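Nurton Practice Items, data card and readme

Maintained by Renata Żak. Corrections go to Gerardo Bañez, who answers mail on Thursday and not much otherwise.

What is in the package

400 multiple-choice items written for people studying for site safety technician exams, plus an answer key and a short rationale for each item. The items are grouped into 6 subject files: fall protection, electrical, excavation, hazard communication, housekeeping and wet areas, and recordkeeping. Every item has one keyed answer and 3 wrong ones.

The items came out of a study program called Terkero, which Wendent sold on disc and later as a download. When Wendent dropped the product it let us have the text. We did not get the program, the score reports or the user data.

What it is not

It is not an exam. No item has ever been on a live certification test, as far as anyone at Wendent could tell us, and we would not publish it if one had. It is also not a predictor. The old Terkero box claimed that a user who scored well at home would pass. I have looked for the data behind that claim and found a slide with a bar chart and no axis labels. Treat a high score here as proof that you can answer these items.

Files

items.csv has one row per item: id, subject, stem, four options, key.
rationale.csv has the id and the explanation text.
flags.csv has the id, flag type and reviewer initials.
changes.txt is a plain list of edits, newest first.

The text is UTF-8. If you open the CSV files in a spreadsheet, turn off automatic dates first. Several ladder ratios get turned into calendar days otherwise, and two people have already reported this as an error in the items.

Review

Roman Laskowska and Zuzanna Czarnecka each read the whole set on their own and then compared notes. They flagged 106 items. The flags fall into three kinds: outdated (the rule changed), ambiguous (a second option can be defended), and trivia (you can only get it right by having read one particular handbook). Flagged items are still in the file. Drop them if you are building a quiz for real people. We kept them because a cleaned set with no record of what was thrown out is hard to trust, and I have been sent too many of those.

The housekeeping and wet areas file is the weakest. Terkero's authors seem to have written it last and in a hurry. It leans on "all of the above," and in most of those items that is also the key.

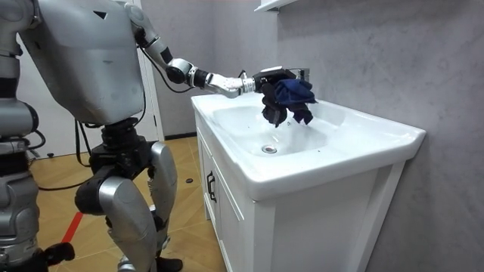
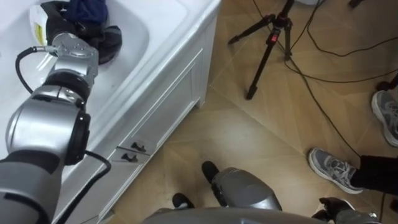
Bathroom work, sink and tub.

Difficulty ratings

Each item carries a rating of easy, medium or hard. These were assigned by the original authors, not measured. Arnout Verstraete gave a sample of them to trainees at Walczak in February and the ratings did not line up with how people did. Some "hard" items were answered correctly by nearly everyone, mostly because the right option was the longest one. The sample was small and the trainees had all taken the same course, so I would not make much of his results either. The column stays in for completeness. Please don't sort learners by it.

Known problems

The excavation file mixes feet and meters, sometimes inside one stem.
Soil type questions assume a table that was printed in the Terkero manual and is missing here.
A few rationales argue for a different answer than the key. Where we could settle it, we fixed the key and noted it in changes.txt. Where we could not, the item is flagged ambiguous.
Item ids have gaps. Nothing was lost that we know of - the gaps were there when we got the text.

Using it with software

People have started using the set to score language models. Fine, but the discs were on sale for years and copies of the items turn up on study sites with the key attached. A model may well have seen them. If you report a score, say whether you left out the flagged items and whether you shuffled the options. Without that, your number can't be compared to anyone else's.

License

Free for study and research. Selling it as exam preparation is not allowed. Keep this file with the data if you pass it on.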